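## 4. How people talk about floors they no longer notice

I should say up front that I came to this chapter of the project by accident. I had gone to Skelgate to interview office workers about noise, and I kept getting answers about carpet. People would start telling me about the ventilation or the phone calls and then, two minutes in, they'd be looking down and saying something like "well, the old one was green." I let it happen for the first few interviews and then I gave up and rewrote the guide. What follows is the part of the study that grew out of that rewrite, and I'm still pretty fond of it, even if it made a mess of my timeline.

### 4.1 Asking people to remember a floor

The task was as plain as I could make it. Each person sat in a room away from their usual workplace (a borrowed meeting room, mostly, or a kitchen table if they preferred to do it at home) and I asked them to tell me what the floor at work looked like. No hints, no color chart, no swatches. Once they ran out of things to say, I asked where they'd walk if they were carrying something hot. That second question was Freya Haworth's idea and it's a much better question than mine. People who couldn't name a single color would suddenly give me a full account of a seam by the copy room, or a soft spot near the stairs that they'd been stepping over for years without ever mentioning it to anyone.

We ended up with 277 usable accounts from the Skelgate and Lellard buildings. I say usable because a few recordings had gone bad, and one very generous man talked through the whole session about his boat. Sadia Rind and I coded every account separately and then sat down together over the ones where we'd split. Most of our splits were over what counts as a color word. Is "office-y" a color word? Sadia said yes, I said no, and after a long lunch I came around. If somebody says "office-y" and then waves a hand as if the matter is closed, they're doing the same work that "gray" does for the next person.

### 4.2 The vocabulary is small and it repeats

The first thing that jumped out was how few words people needed. Gray, beige, brown, blue-ish, stripy, speckled, "sort of mixed." That's nearly the whole list, and it barely changes between the two buildings even though they were fitted out by different firms. I'd expected the designers among our participants to do better, and they did use longer words, but when we lined their accounts up against everybody else's they weren't telling us any more about the floor. They were telling us more about carpet in general, which was fun to listen to and no use at all for the analysis.

The second thing was that people hedge about floors in a way they don't hedge about walls. Daniyal Hayat pointed this out while he was cleaning up transcripts, and I went back and listened again and he was right. "It might be gray, or it might be more of a tan, I guess it depends where you're standing." Wall colors came out flat and certain. Floors came out with a shrug attached. I read this at first as plain poor memory. I now think a good part of it is accurate reporting, and Figure 2 goes with that argument.
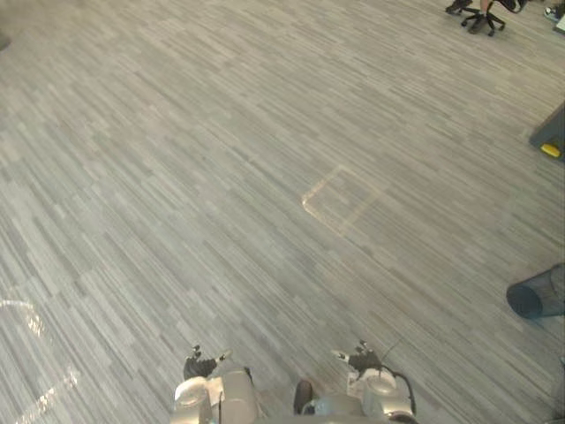

**Figure 2.** Carpet with a broken streak pattern in grays, beige and taupe. The tint is cooler toward the left and lower parts, warmer toward the right and upper parts.

Take the phrase "depends where you're standing" seriously for a moment. A wall gets looked at from the front, more or less, and from a fairly steady distance. A floor gets looked at while you're moving across it, at a slant, under whatever light happens to be falling on that bit of the room. If you walk the same route every day, you've collected a big pile of glances that don't agree with each other, and then some stranger with a recorder asks you to boil them down to one word. Of course you shrug! I would too. I tried the task on myself for my own office at Zimberg and said "blue, I think," then went back and stood there feeling a bit foolish.

### 4.3 Routes are better remembered than surfaces

The carrying-something-hot question changed the interviews completely. Accounts got longer, people leaned forward, and they started using their hands. They talked about the ramp that's steeper than it looks, the metal strip in the doorway, the place where the tile stops and the carpet starts. Hardly anybody brought up pattern at this stage. A pattern doesn't spill your coffee, and what stayed with people was whatever had once made them slow down.

Ghazala Hashmi, who joined us for the Lellard interviews and has spent far more time than I have around building managers, wasn't surprised by any of it. Her view is that most people know a workplace as a set of warnings with comfortable gaps in between, and that the gaps are where the carpet lives. I like this a lot, though I'd put it a little more cautiously. Some of our participants had strong and detailed memories of perfectly harmless floors. One woman at Skelgate could describe a corridor she hadn't used since her first week, right down to the direction the stripes ran, and when I asked her why, she said she'd been too nervous to look up.

That nervous-first-week effect turned up often enough that we gave it its own code. New staff gave richer surface descriptions than people who had been in the building for years. It's a tempting result, and I want to be careful with it. The newer staff were also younger on the whole, and they were more likely to have been interviewed in the morning, and I can't pull those things apart with the design we had. If I ran it again I'd balance the time of day from the start, and I'd probably go back to the same people after a year to see what had faded.

### 4.4 What we left out

We held back one set of written responses from this section, the 464 comment cards collected at the Orakzai site. They're lovely cards and I've read all of them, but the prompt printed on them asked people whether they *liked* the floor, and liking pulls in a whole other kind of talk. People who like a floor say it's clean. People who don't like it tell you about the person who picked it. Wubit Kahsay is working through the cards now, and her early notes suggest the color vocabulary is just as narrow there, which would be reassuring if it holds up.

I also left out anything that participants said after I'd switched the recorder off, and that hurt, since it was some of the best material. Several people caught me in the hallway later to correct themselves. They'd gone back, looked down, and wanted me to know. I wrote those moments up in my field notebook without names, and I return to them in Section 6, where the question is what happens to a memory once somebody has been asked for it out loud.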